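The Grasteck

Bought it at the hardware place in Narkcombe, the one by the bus stop, five minutes before they closed. The girl already had the lights half off. I said I needed a multi tool and she said what for and I said everything, and she put the Grasteck on the counter.

Pliers. Two blades. A saw no longer than my finger. Bottle opener, file, a thing like a hook that the leaflet called a hook.

Fifty dollars. I had fifty-two.

The bus to Delach was late, so I sat on the bench and opened all of it. Every piece, out like a crab. Couldn't get them back in. An old man two seats down watched me fight with it for a while, then held out his hand. Closed it in four moves. Gave it back. Didn't say a word, got on the wrong bus as far as I could tell.

My father had one. Not this kind, a Duangkaew, heavy, brass on the ends gone the color of tea. He wore it on his belt to weddings. When he died my brother got the knife and I got the pouch, which sounds like a joke but we did it with straight faces at the kitchen table, with the lawyer's letter between us. I have kept the pouch in a drawer since May. It has a snap that doesn't snap.

The Grasteck didn't fit it. Too wide by the width of a coin.

I tried on the bus. Tried again at the stop in Delach, in the rain, thumb pushing, leather squeaking. Then I walked up to the house, 167 steps from the road to the gate, we counted them as kids, and I stood on the porch with no key because my brother had the key.

He was supposed to be there at six. It was half past.

So. The kitchen window. The latch was always bad, Dad used to open it with the Duangkaew when he locked himself out, which was most Sundays. I picked the thin blade. Slid it up. Nothing. Picked the file. Nothing. Picked the hook and felt the latch move, a little, then a lot, then the window jumped up an inch and stuck on thirty years of paint.

The saw was for that. I cut along the sill slowly, white dust all down my sleeves, and I was halfway across when the porch light came on.

My brother, inside. Sandwich in one hand.

"Its open," he said through the glass. "The door. I been here since five."

I looked at the door. I looked at the saw.

He came out and turned the thing over in his palm, tried the pliers, tried the blade on his thumbnail. Then he unclipped the Duangkaew from his belt – he wears it now, I hadn't known that – and held the two side by side under the light.

"Yours is sharper," he said.

"Mine doesn't fit the pouch."

He thought about that. Chewed. Then he put out his hand for the pouch and I gave it to him, and he dropped the old knife in, and it went down with that sound, teh one I'd forgotten, and he handed me back the whole thing.

"Weekends," he said. "I get it weekends."

We finished the window after supper.

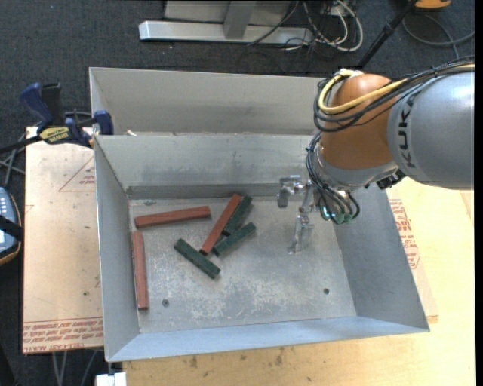

Red and green wooden blocks in a gray metal bin.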